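Nornine Hall Users' Group
Minutes, March meeting, 7:30 pm

Present: Bình Diệp (chair), Jeptoo Kirui, Trinh Lâm, Thắng Trình
Apologies: Erzsébet Dudás

1. Last minutes
Accepted, with the spelling of Chiriac fixed.

2. Kitchen tidy
What a difference! Jeptoo and Trinh have the cupboards sorted and the good platters are back where people can reach them (hooray). Shelf labels still to come. Thắng will ask at Workosbridge whether they want the spare urn.

3. Storeroom
Shelving quote in at $400, agreed by all. The 1893 honour board stays on its wall and is not to be leaned on, stacked against or used for coats. Bình is very keen to see it cleaned and will ring Draso for a price.

4. Colours
Long and cheerful discussion. Cream with a bright orange edge was the clear favourite for the cupboard doors, and Trinh is thrilled. 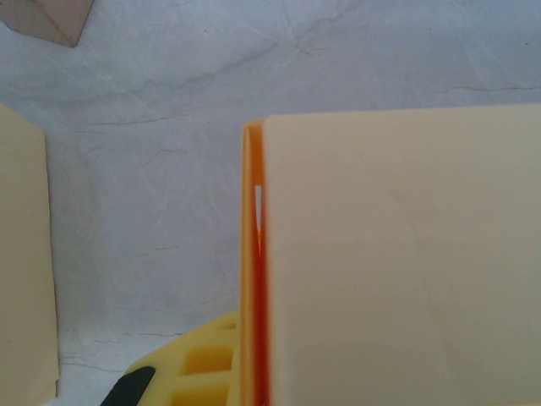

5. Supper roster
Jeptoo to do Wednesday. Gold coin tin holds $50, to go towards tea and new tea towels.

Actions: Thắng, urn. Bình, Draso. Trinh, sample pots and labels.

Closed 8:40 pm.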